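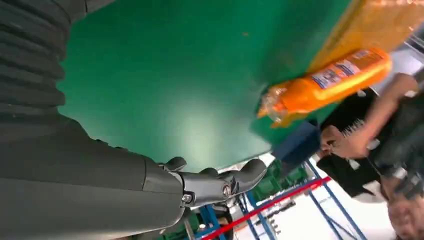 小麦でんぷん糊の三回目の試作を始めた。2018年8月16日、朝から湿度が高く、作業室の窓は閉めたままにした。目的は前回と同じで、Kistportの港湾図の裏打ちに使う糊の濃さを決めることである。前回のノートを読み直したら、乾いた紙の「つや」について「少しあり」「あまりなし」としか書いていなくて、自分でも何を見たのか分からなかった。つやは、見る角度と光の場所で大きく変わる。写真の緑色の面でも、中央の下のほうだけ光が反射して、明るく白っぽく見える。同じ面なのに、その部分の色を読もうとすれば間違えるだろう。試験片でも同じ間違いを私はしていたと思う。それで今回から、つやを見るときは窓を背にして一度、窓に向かって一度、合計2回見て、別々の欄に書くことにする。

糊の材料。でんぷんは前と同じ袋の残りを使った。袋の口をクリップだけで閉めていたので、湿気を吸っている可能性がある。量る前に手で触ったところ、かたまりはなかった。袋ごと量ると934グラムだった（袋の重さを引いていない）。次に使う人は、使った後にもう一度袋ごと量って、ふたの表に書いておいてください。残りの量がいつも分からなくて困る。

水は精製水。炊く前に一晩ひたした。容器の上のほうの水は朝には澄んでいた。この上澄みを捨てるか捨てないかは本によって書き方が違う。私は一回目は捨てず、二回目は捨てて、今日も捨てた。捨てた分は新しい水で戻した。二回目の糊のほうがにおいが弱かった気がするが、気温も違ったので、比べたことにはならない。

炊き方について。弱火で、木べらで底からかき混ぜる。透明になり始めてからが長い。前回は透明になったところで安心して火を止めてしまい、冷めてから裏ごしするとき、中に白い芯が残っていた。今日は、透明になった後もずっと混ぜ続けて、へらを持ち上げたとき糊が帯のように落ちるまで待った。腕が疲れる。途中で左手に替えたら混ぜ方が乱れて、鍋のふちに薄い膜ができた。膜は混ぜ込まないで取り除いた。混ぜ込むと裏ごしで必ず引っかかる。

火を止めてから、鍋を水に浮かべて冷ました。急に冷ますとよくないという意見と、早く冷ましたほうがよいという意見があって、私にはまだ判断ができない。夏はゆっくり冷ますと傷むのが心配なので、今日は早いほうを選んだ。冬にもう一度試したい。

裏ごしは馬毛のこし器で二回。一回目は硬くて、へらが滑った。二回目は楽だった。こし器は使う前に水にひたしておくこと。私は忘れて、途中で気がついた。乾いた毛は折れやすいと教わっていたのに、恥ずかしい。幸い、見たところ折れた毛はない。

希釈。原糊を三つに分けて、濃・中・薄とした。名前だけでは後で分からなくなるので、原糊と水の重さの比も書いておく。濃は一対一、中は一対二、薄は一対四。薄は牛乳のように見えるが、刷毛につけると牛乳より少し重い。中は一番塗りやすい。濃は刷毛の跡が残る。

試験に使った紙。Holovkoの漉き場から来た楮紙の、薄いほう。届いた束の中に、繊維の流れの方向を書いた紙が入っていなかったので、端を小さく切って水に浮かべ、反り方で方向を調べた。束の中では全部そろっているようだったが、一束だけ確かめたものなので、次の束を開ける人は面倒でももう一度調べてほしい。図面の側は本物を使うわけにはいかないから、古い帳簿の白紙のページを使った。港湾図の紙よりも少し厚く、表面が硬い。この違いは結果に影響すると思う。

手順は次のようにした。帳簿紙を霧吹きで湿らせ、吸取紙の間に置いて落ち着かせる。その間に楮紙に糊を塗る。刷毛は中心から外へ。空気が入ったら持ち上げて直す。直せるのは一度だけで、二度目に持ち上げると楮紙が伸びて、しわが斜めに入る。今日も「薄」の二枚目でやってしまった。その試験片は捨てずに、しわの見本として引き出しに入れた。悪い例も手元にあったほうが、言葉で説明するより早い。

仮張りの板に張って乾かしている。薄のほうは早く色が明るくなった。濃はまだ周りより暗い。乾いたように見えても、手の甲を近づけると冷たく感じるときは中に水が残っている。この方法は数字にならないけれども、今まで一番当たっている。

夕方の観察。

濃：端が少し反っている。手で曲げると音がする。窓を背にして見るとつやはない。窓に向かうと、刷毛の跡がすじになって見える。港湾図は巻いて保管するものだから、この硬さでは困る。

中：反りは小さい。曲げてもあまり抵抗がない。つやはどちらの向きでも目立たない。角を一つ、わざと爪で起こしてみたが、紙の層のほうが先に毛羽立った。接着は足りていると考える。

薄：やわらかくてとても気持ちがよい。しかし角が一か所浮いている。糊が足りないのか、私が刷毛を十分に押さえなかったのか、どちらとも言えない。打ち刷毛を使えば変わるかもしれない。

今のところ、中を基本にして、紙の薄い図だけ少し薄めるのがよいと思う。ただし、私は前回も夕方に似たことを書いて、翌朝に意見を変えた。明日、板から外してから決める。

別のこと。Atoterの目録の件。港湾図の番号がまた合わない。箱の外に書いてある最後の番号は1,379で、目録の最後の行とは一致する。しかし途中に、同じ番号が二つの図に付いているところがある。片方は水深の書き込みがあって、片方にはない。刷りが違うものだと思うが、目録では一行になっている。枝番を付けるのが簡単だけれども、もう作業票に元の番号を鉛筆で書いてしまった。作業票は直さないで、余白に枝番を足すことにしたい。消すと、いつ誰が考えを変えたのか分からなくなる。

水深の書き込みのある図は、インクの水への反応がまだ分かっていない。隅の、文字のない所ではなく、文字の線の上で試す必要がある。小さく切った吸取紙を湿らせて置くだけなので危険は少ないが、私一人では決めたくない。次の打ち合わせで相談する。それまでこの図は裏打ちの予定から外しておく。折れ目だけは今でもひどいので、平らな封筒に入れて、棚の一番下に移した。

三月のノートに、吸取紙の注文は「大判で」と書いてある。今日開けた包みは大判ではなく、仮張りの板より小さかった。つないで使うと、つなぎ目の線が紙に出る。試験片には問題ないが、本番には使えない。注文書の控えを探したが、見つかったのは糊用の桶のもの（2,650円）だけだった。寸法を書かないで「大判」とだけ頼んだのなら、こちらの間違いである。今度は縦と横を書く。

言葉のメモ。「裏打ち」と「裏張り」の違いを、私はずっと同じものだと思って使っていた。この工房では、紙や布を全体に貼るのが裏打ちで、破れた所だけに細い紙を当てるのは「繕い」と呼ぶ。「裏張り」はほとんど聞かない。古い作業票を英語に訳したとき、私が三つを混ぜて訳した可能性があるので、時間のあるときに見直す。

片づけ。刷毛は水だけで洗って、毛先をそろえてつるした。残った原糊は水を張って冷蔵庫の奥へ入れた。水は毎日替えること。水面に少しでも色のついた点が出たら、取り除いて使おうとしないで、全部捨ててください。

明日すること：仮張りを外す前に、反りをもう一度見る。中の濃さで、厚いほうの楮紙を一枚だけ試す。袋の重さを引いたでんぷんの量を書き直す。こし器が乾いたら箱に戻す。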